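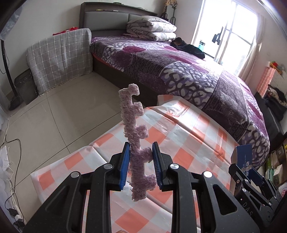
How should pipe-cleaner pieces be packed so that they reach the user in the shape they left in? Each piece goes upright in its own sleeve, with the stem held low and nothing pressing on the side branches.

## 1. Scope

This report covers the packing part of our craft kit project, carried out in April by Rizwan Magsi, Myung-ja Do and Eino Ojala. The kit, working name Dundine, contains bent pipe-cleaner shapes and a printed instruction card. Shaping was covered in the first report and is not repeated.

## 2. Material

A pipe cleaner is a twisted wire core with fibers trapped between the strands. The wire sets the shape and the fibers set the apparent thickness. The lavender shape has a long stem, short side branches and a hooked top. The hook is the weak point in packing – it takes the load first when a box is turned over.

Loose, curly fibers are acceptable on this shape. Bare wire is not.

## 3. Method

We packed 120 pieces in three ways:

- **A:** flat, in layers, with tissue between layers
- **B:** upright, in a shared box without dividers
- **C:** upright, in single paper sleeves

Every box was carried up and down the stairwell, turned over twice and left overnight. Hook angle was read against a paper template before and after. A change wide enough to show past the template line was recorded as a failure.

## 4. Results

Method A flattened the side branches on nearly 3 in every 10 pieces. Method B kept the branches in better shape, but neighboring hooks caught on each other and had to be separated by hand. Method C gave the fewest failures and took the longest to pack.

Handling mattered as well. Pieces picked up near the lower middle of the stem kept their shape. Those lifted by the hook opened slightly.

## 5. Open points

Sleeve width was fixed at one size throughout. Talha Zaidi has suggested a narrower sleeve for the plain stems, which have no branches to protect. Template readings were taken by two people and were not cross-checked; Rainer Fuchs will repeat them on the remaining method C boxes.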